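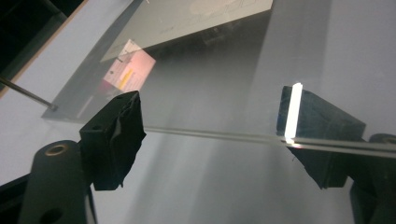 Section 4. Setting the Grip for Thin and Clear Parts

By now the Salen hand-held gripper should be charged, zeroed and sitting comfortably in your hand. If it isn't, please go back to Section 3 and take your time with it – everything below goes more smoothly when the zero is good. In this section we teach the fingers how hard to squeeze on parts that are thin, clear and easy to spoil, such as glass rod and plastic sheet.

You will need the Jindell finger key, a clean lint-free cloth, a few spare parts you don't mind losing, and a sheet of light card. Allow 23 minutes the first time through.

CAUTION: Wear eye protection whenever glass is between the fingers, and keep your free hand out from under the part.

4.1 Checking the fingers

1. Switch the drive to HOLD and open the fingers all the way.
2. Wipe both gripping faces with the dry cloth. Please don't use alcohol on them.
3. Try to wiggle each finger on its mount. If one moves, snug it down with the finger key and stop as soon as you feel it seat.
4. Look over any wrap or covering on the fingers. A bit of scuffing is fine, but a loose flap between the finger and the part will throw off your setting, so trim it or wrap that finger again.

4.2 Setting the squeeze

1. Choose program 518 for rod or program 771 for sheet.
2. Lay the card on the bench behind your part, where you can see the edge of the part against it.
3. Bring the fingers to the part slowly, with both tips touching before you ask for any force.
4. Raise the force one step at a time, and pause after each step to look and listen.
5. When the part stays put under a gentle nudge, go up one more step and press SAVE.
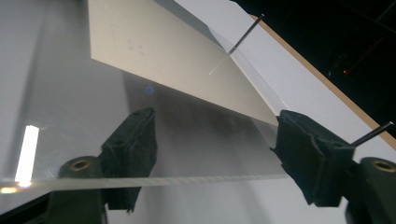 Figure 4-2. Clear plastic sheet held between the two fingers.

NOTE: Sheet likes to bow when it is squeezed along its edges. If you see a curve starting, back off a step and take hold again a little closer to the middle. Rowena Ignacio, who wrote the first version of this guide, always did this part under a low side light – the edge of a clear sheet is much easier to follow that way.

4.3 If the part slips or turns

1. Open the fingers and wipe the part as well as the faces. Fingerprints are the usual culprit.
2. Run 4.2 again from step 3.
3. If a rod still rolls, swap the two fingers as a pair and repeat the zero in Section 3.

Write the saved force on the inside cover of your logbook, along with the program number. Spare fingers are ordered under kit Inlow 4.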